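Cable and Floor Clearance in a Shared Workroom

Last revised Jul 15, 2023

These notes apply to a workroom with a wood floor, fluorescent ceiling lights, a few desks and more cords than outlets. Most of the work is on the floor. Do it before moving any furniture.

Cords

Sort cords into two groups: those that stay plugged in and those that come out for one job. The first group goes along the wall or up under the desktop. The second group gets coiled and put in a box at the end of the job. A plug or adapter set down on the floor counts as out of place even when its cable is coiled.

Coil with an over-under motion and close the coil with a hook-and-loop strap. Festex straps, 27 to a roll, fit most power and USB cords. Zip ties are not suitable for anything in the second group. Do not pull a strap tight enough to dent the jacket.

Where a cord has to cross a walkway, use a low rubber cover with beveled sides. Tape leaves residue on a wood finish and should come up the same day.

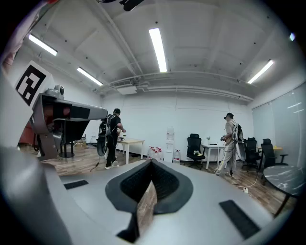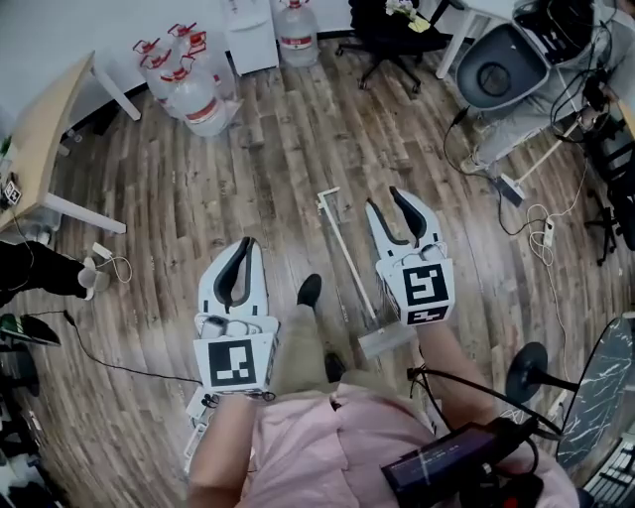
Wood floor, with stands and equipment in use.

Stands and round bases

A round base takes more floor than the post above it suggests. Measure the base, then leave 28 inches clear on the side people walk past. Felt pads go under any base that gets moved. Replace them every February, or sooner if grit has worked into the felt. Route a cord down the post and fasten it at two points, one near the top and one just above the base, so that slack does not pool on the floor.

Long, flat items

Rods, racks and clear panels are hard to see when laid on a floor. Stand them in a corner with a strap across, or slide them onto a shelf. The Pukau wall bracket holds long pieces upright and needs two screws into a stud. Drywall anchors alone will work loose.

Desks with metal legs

Check the foot caps. A missing cap will score a wood floor the first time the desk is pushed. Adhesive cord clips hold well on a painted metal leg if the paint is wiped with alcohol first and left to dry. Place clips on the inside face of the leg.

Cleaning

Vacuum with a bare-floor head, working with the grain. Follow with a damp microfiber mop. The Kuna flat mop takes a pad that can be washed roughly 400 times, without fabric softener. Wring the pad until it no longer drips. Pick up loose adapters before mopping and unplug anything that lies flat on the floor. Keyboards should be turned over and tapped out before the desktop is wiped, and the desktop is wiped before the floor is vacuumed.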